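Landum open house, Wednesday afternoon

The tour started late and the coffee had run out, so I went straight to the teaching floor, where Landum and its partner Furunton collect the hand-guided demonstrations they talk about so much. Huệ Tạ runs that side of the place. You squeeze a hand-held gripper, pick through a heap of clothes, and the recording is supposed to teach an arm to do the same. They have 3442 of these recordings so far, 1267 of them with laundry.

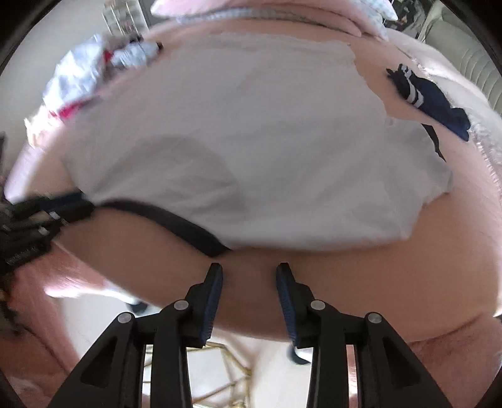 I asked how many of those the arm can repeat by itself. Tạ said 80 percent "on known items," and I wrote down the second half of that more carefully than the first. Known to whom? A sock it has met before is an easy sock. My own try at the tool took 2 attempts to get hold of anything, and I have been folding clothes for most of my life.

The remote-control station, called Brutum, was roped off until February. We got a slide show. The man from Ogura next to me asked about the price and was told to leave his card.

I would go back to see the arm work on a pile I brought from home. They didn't offer.

Contact | Copyright | Back to top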